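Unit 4: Comparing grippers on mixed parts

Notes by Sorcha Rennie

Read the Cudberg report before the lab. It gives a 31 out of 40 success rate for the angular gripper and calls that "reliable handling." Ask what was being handled. A round circuit board lying flat and a limp wire harness are different problems, and the report lumps them into one score. I would not buy a gripper on that number.

We will use the two-arm cell and keep the parts separate in the log. Boards go in one column, wires in another. A dropped part is a failure even if the second try works. 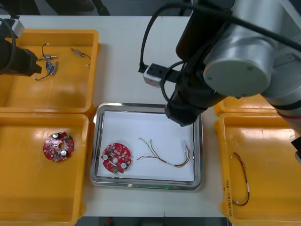

Figure 4.1. Two-arm cell with yellow part trays and the steel center tray holding a board and a harness.

Things to watch for:

Shiny trays. Glare can fool a camera, and a vendor demo on a matte black mat tells you little about it.

Where the fingers close. Grabbing a board by a capacitor counts as a failure, whatever the controller reports.

Harnesses. Ikeda argues that wires need only a softer grip. I have yet to see data for this. Try it at two force settings and write down both.

Each pair runs 9 trials per part type. That is too few to rank two grippers that score close together, so don't rank them. Bring your raw log to Euan McIver, including the bad runs.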